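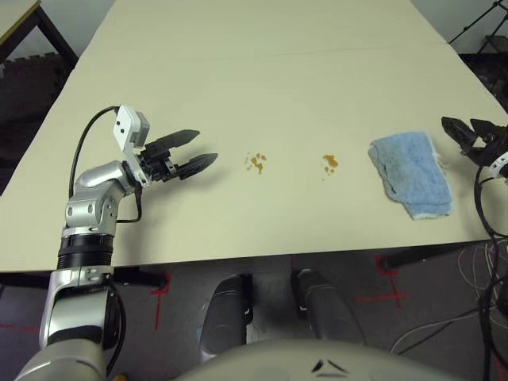
Unit 2: Soils, stains and the order of cleaning

A soil, in cleaning work, is any matter on a surface that is not part of the surface. A stain is what remains when the soil has gone into the surface and changed its colour. Most of what you meet in a shift is soil, and most stains began as soil that was left too long or treated with the wrong product. Take the white tabletop with two small brown spills on it and a folded light blue terry towel beside them. Before picking up the towel you need to know what the brown matter is, what the table is made of, and whether the towel is fit for the job. A towel with a frayed edge and loose threads can leave lint on a white surface, where it shows, so check both sides of a cloth before it goes near the work.

Soil groups

Water-soluble soils include sugar, salt, cordial, tea and most soft drink. Plain water and a neutral detergent will lift them while fresh. Tea and coffee also carry tannins, which colour porous surfaces and need a mildly acidic product once set.

Fats and oils need a detergent with some alkalinity. Water alone spreads them.

Protein soils are milk, egg, blood and gravy. Start with cool water. Hot water sets protein and makes it much harder to remove. Milky coffee counts as protein as well as tannin, so treat it cool first.

Mineral soils are scale, rust and soap residue. They call for an acid. Never use an acid cleaner on marble, limestone or terrazzo, and never mix one with a chlorine product. The mixture gives off chlorine gas.

Particulate soils are dust, grit and ash. Remove them dry before any liquid is applied.

The four factors

Every cleaning task uses chemical action, mechanical action, temperature and time. If you reduce one, another has to go up. A cleaner who sprays and wipes straight off has cut the time to nothing and will end up scrubbing to make up for it. Contact time is printed on the label. Read it for each product, including the ones you have used for years, as formulations change.

pH

The scale runs from 0 to 14, with 7 neutral. Each step is a tenfold change, so a product at pH 11 is a hundred times more alkaline than one at pH 9. For the daily wiping of tables, counters and desks use neutral detergent. Keep the stronger products for the tasks named on the site schedule.

Method for a spill on a hard surface

Identify the soil if you can. If you can't, treat it as protein and begin cool.
Blot. Press a folded cloth straight down and lift. Don't wipe first, as this widens the area to be cleaned.
Turn to a clean face of the cloth and blot again.
Apply neutral detergent to the cloth and work from the outside of the spill to the centre.
Rinse with a second cloth dampened with clean water.
Dry, then look along the surface at a low angle for smears. Check any joins, where liquid can sit.

On the floor, put out the wet floor sign before you do anything else. On a food contact surface, the sanitiser goes on after the rinse. Sanitiser applied over soil does not work properly.

Cloths

Fold a cloth in half and in half again to get eight usable faces. Terry cotton absorbs well but sheds as it ages. Microfibre picks up fine soil with less product, but fabric softener ruins it. Wash the two kinds separately. Colour coding on our practical sites is red for toilets, yellow for clinical areas, green for kitchens and blue for general areas.

Case sites

The Kernivar building and the Dreseck library are the two sites used for the written task. Kernivar has 672 desks over several floors, all on a neutral detergent schedule. Dreseck has older timber reading tables with a waxed finish, and these must not be flooded. Site plans and safety data sheets are in the folder at the Antwi Street campus. The Gralla laundry sheet in the same folder gives the wash temperatures for each type of cloth.

Written task

Choose one site. Write 2 pages setting out the soils you would expect, the product for each and the cloth you would use. Name at least one surface on the site that could be damaged by the wrong pH and say how the schedule should deal with it. Copy dilution rates from the label, with units. The task is due in November, before the practical assessment.

Reading for next unit: floor types and floor finishes, including the section on stripping and resealing vinyl.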